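Who owns the ground under your house?

I look after old property papers in a town called Bidstead, and I love this question! Every bit of land has an owner, and there's a special list that says who it is. It's called a land register. Ours has 759 homes in it, and mine is number 31.

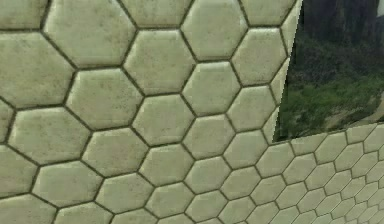
When somebody sells a house, they sign a paper called a deed. It says who is selling, who is buying and where the edges are. Think of hexagon tiles on a wall, with dark lines running between them: each tile is a plot, and each line is a boundary. (Real plots are much wonkier, especially down Gavell Lane.) Then the register gets changed, and the new owner's name goes in.

Try drawing a map of your bedroom and marking which bit is yours. If you share, you'll need 2 signatures!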